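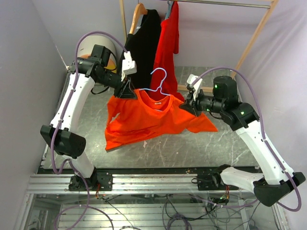
Section 7: Setting up and first use

Read this section before you switch on your Clollus tumble dryer. It covers placing the machine, fitting the drain hose, and the first drying cycle. If your dryer is to stand on top of a washing machine, you also need the Plisisier stacking kit, which is sold separately and comes with its own leaflet.

Before you start

Let the dryer stand upright for two hours after delivery. If it has been carried or stored on its side, leave it overnight. The oil in the heat pump needs time to settle, and running the machine too soon can damage it.

You will need a spirit level, an adjustable spanner and a soft cloth. A second person should help with lifting.

CAUTION: Do not lift the dryer by its door or by the edge of the control panel.

Placing the dryer

1. Choose a firm, level floor in a room that stays above freezing. Garages and outbuildings are not suitable in January and other cold months unless they are heated.

2. Leave a gap of at least 16 mm on each side and do not block the grille at the front.

3. Make sure the door can open fully. The hinges can be moved to the other side — see the Alport hinge sheet in the accessories bag.

4. Put the spirit level on top of the machine, front to back and then side to side. Turn the feet with the spanner until the bubble is in the middle both ways.

5. Tighten the locknut on each foot against the base.

6. Press down on each corner in turn. If the dryer rocks, repeat steps 4 and 5.

Note: Thick carpet can cover the air inlet under the machine. Stand the dryer on a rigid board if there is no hard floor.

Fitting the drain hose

The dryer is supplied ready to collect water in the tank at the top left. You can use the drain hose instead, and then the tank does not have to be emptied.

1. Pull the short hose off the upper spout at the back. A little water left over from factory testing may run out.

2. Push the long hose onto the same spout as far as it will go and close the clip.

3. Lead the other end to a sink or standpipe. Keep the highest point of the hose below 97 cm from the floor.

4. Check that the hose is not kinked or trapped behind the machine.

Sorting the first load

1. Wipe the inside of the drum with a damp cloth.

2. Check the care symbols on each item. A square with a circle in it means the item may be tumble dried. If the square is crossed out, dry the item on a line or flat.

3. Close zips and hooks, tie loose cords and empty all pockets.

4. Turn T-shirts and other knitted items the right way out and shake them loose. Sleeves that are rolled up or twisted stay damp inside.

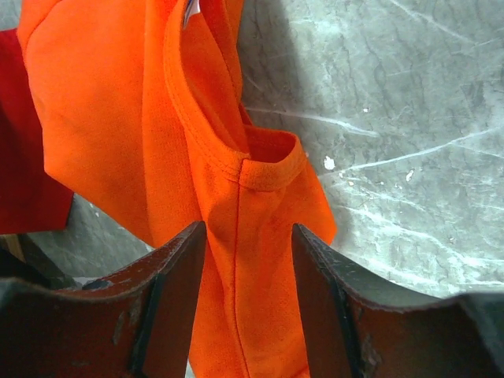
Orange T-shirt with the tag just inside the neckline.

5. Keep towels and thin cottons apart. They dry at different speeds and the sensor will stop the cycle too early for one or too late for the other.

WARNING: Never dry items that have been in contact with cooking oil, petrol, white spirit or wax remover. They can catch fire, even after washing.

Running the first cycle

1. Plug the dryer directly into a wall socket. Do not use an extension lead or a timer.

2. Put the load in loosely and close the door until it clicks.

3. Turn the dial to Cottons and choose Cupboard Dry.

4. Press and hold Start until the light stops flashing.

5. When the cycle ends, take the load out straight away and clean the fluff filter.

The first few loads may take longer than the times in the programme table. A faint warm smell is also normal at this stage and should fade after around 7 cycles. If it does not, unplug the dryer and contact Ebrahimi Appliance Service, quoting the number on the plate inside the door.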